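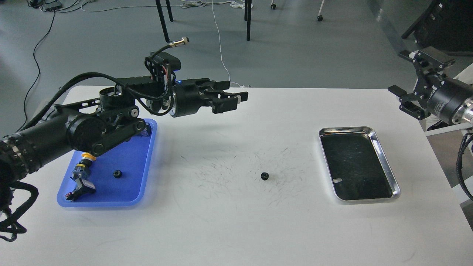

HULLTON, January 2025 – Dasow is opening a parts sorting bench at its Pennington Street workshop, and everyone who likes small hardware is invited to come and use it. The bench is a plain white table, already well scuffed, with a blue plastic tray at one side for push buttons, switches and gears.

The idea grew out of our repair evenings, where good parts kept ending up in the wrong drawer. Now people can sit down, look at a switch properly and put it back where it belongs. We love how quickly a mixed handful becomes a useful set! 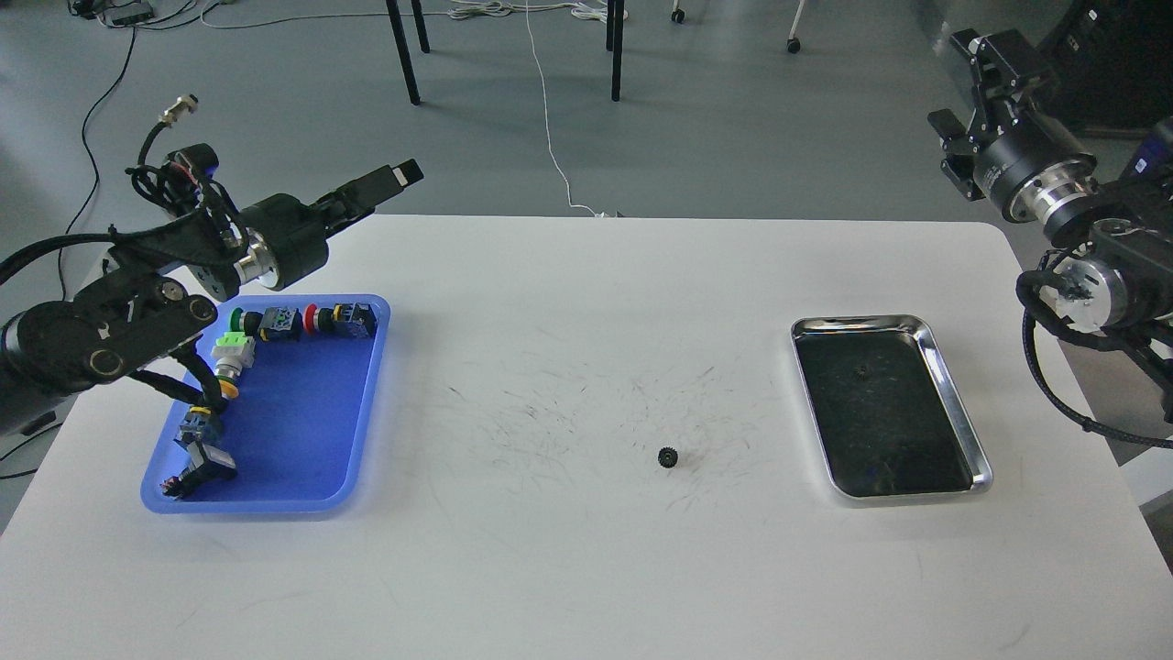
Red and green buttons are the easy ones to spot. Switch blocks take more patience, and a small black gear is easy to lose among black housings, so gears get their own box at the end of the night. Kutel, our neighbor upstairs, has given us 369 labeled bags to get started. 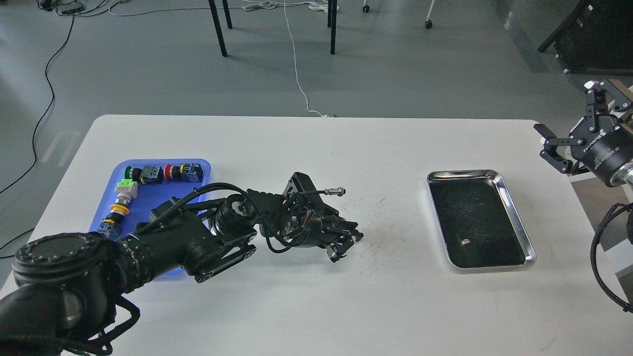 Visiting the bench

Sessions run for 2 hours and are free. There are 28 places in the first round, with more to follow in March. Sign up at the Dasow front desk.

Filed under: Community & Workshops
Shares: 130 | Comments: 3

gearbox_gran: Signed up! I have a coffee can of old switches to bring.

mtl88: Is there parking on Pennington?

tinkerpost: Love this. More evening slots please.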